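# Troledov Braises

A plain-text collection of slow cooker and stove top braise recipes, with tested cooking times and liquid amounts.

Last updated: May 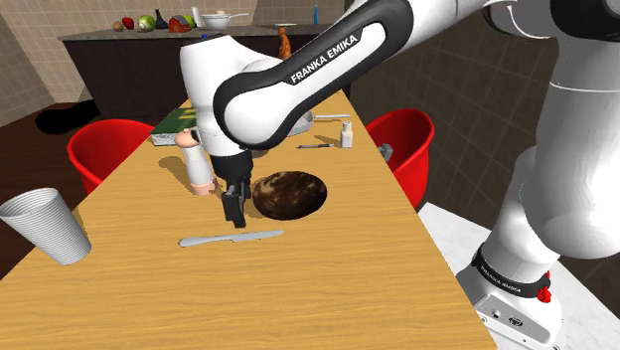

The collection holds 3927 recipes. Each one lists its ingredients by weight, the size of cooker it was written for, the setting, the time, and how much liquid goes in at the start. Most are meat or poultry. Beans and root vegetables make up the rest.

## What is in the folder

- `recipes/` has one text file per recipe
- `times.csv` has one line per recipe, with the cut, weight, setting and time
- `swaps.csv` lists ingredient substitutions that have been cooked at least once
- `retested.csv` lists the 200 recipes that were cooked a second time from the written instructions only

Files are UTF-8. Commas inside a field are quoted.

## Fields in times.csv

| Field | Meaning |
|---|---|
| id | Same as the recipe file name |
| cut | Cut of meat, or the main vegetable |
| bone | yes or no |
| weight_g | Raw weight in grams |
| cooker_qt | Size of the pot in quarts |
| setting | low, high or stove |
| minutes | Time with the lid on |
| liquid_ml | Liquid added at the start |
| source | bramier, beyene or badetti |

`minutes` does not include browning. If a recipe calls for browning, that is written in the recipe file and has no column of its own.

## Sources

**Bramier** is the oldest part. These recipes came from index cards and were typed in by hand. Measurements were in cups and spoons and have been converted to grams. Where a card said "one onion," the file uses a medium onion and keeps the original wording in a note at the bottom.

**Beyene** is mostly stews with a lot of onion and spice. Many start with onions cooked down in a dry pan, and that step can't be moved into the slow cooker without changing the dish. Those recipes have `onion_first` in the header.

**Badetti** is the stove top set. A slow cooker time is given only where someone has cooked it that way. Otherwise the setting is `stove` and no conversion is offered.

## Liquid

The slow cooker versions use less liquid than the stove top ones. Chicken thighs, pork shoulder and mushrooms give off plenty as they cook, and very little boils away under the lid. If you are converting a recipe yourself, start with half the broth and thicken or reduce at the end.

A zero in `liquid_ml` means no liquid was added. A blank means the source didn't say. Please don't fill in the blanks with zeros.

## Known problems

- Cooker sizes in the Bramier set are often missing. If the field is blank, assume 5 quarts, but check that the pot is at least half full.
- The `high` times for bone-in cuts run long on newer cookers. Start checking early with a thermometer.
- There are 2 versions of the short rib recipe with the same title. They have different ids and are different recipes.
- Salt is listed for regular soy sauce. Low-sodium soy sauce will need a little more.
- Dried kidney beans must be boiled on the stove before they go in. Some of the older cards leave this out, and not every file has been corrected.

## Corrections

Send the recipe id, the line that is wrong, and what it should say. For a change in cooking time, include the weight of the meat and the size of your pot. Changes to a time are held until the dish has been cooked again.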